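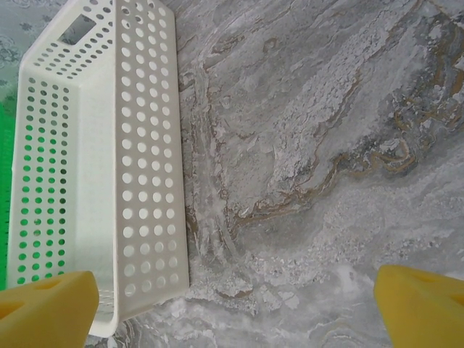
Our project was on how well people dry herbs at home without a machine, and what it costs them in lost leaf. We picked mint and thyme because both grow like weeds on the Nugroho allotments, where we got all our material. First job was choosing what to dry in. Solid trays were out quick, the mint went black underneath. A white plastic basket with round holes in the walls and a handle slot in the end does the same job as a proper rack and most kitchens have something like it already. So that was container A. Container B was a wire cake rack with muslin over. C was a paper bag, hung up.

Method
Cut in May, before flowering, all on one morning. Rinsed, shaken, stalks left on. Each container got the same weight of herb, weighed on the kitchen scales in the Bilisero building (they only read whole grams, see Problems). Windows open in the day, shut at night. We weighed everything every evening for 6 days. Leaves turned by hand after weighing. Should of turned them in the morning as well but there were lectures.

What we found
Mint in the basket was crisp on day five. Rack was a day quicker. Paper bag never properly got there, still bendy in the middle when we stopped. Thyme hardly cared what it was in, all three came out fine.
Colour was best in the bag, worst on the rack, probably the light. Smell we scored out of 5 with classmates sniffing jars blind. The basket and the bag tied for mint. Thyme on the rack got the lowest mark of anything, dusty was the word people kept writing.
Lost leaf: small thyme leaves drop straight through holes once dry. Put a cloth down first. We did not, for the first batch, and swept up a fair bit.

Survey
19 replies from plot holders. Most hang bunches in the shed. A few use the oven on low with the door open. Only one owned a dehydrator. Main complaint was mould, then forgeting about them till autumn.

Problems
Scales too coarse for the last two days, the weights just stop moving. Room humidity was not logged, the meter from the Fukulix kit had a flat battery and we noticed on day 3. One run only per herb so no proper averages. Mint bunches were not all the same age either.

If we did it again
Three runs each, better scales, log the humidity. Try parsley, which several people in the survey said is hopeless. Also a dark cupboard against an open shelf, as light looks to matter more for colour than the container does.

Weights table and survey form are in the appendix. Handed in 20 December 2022.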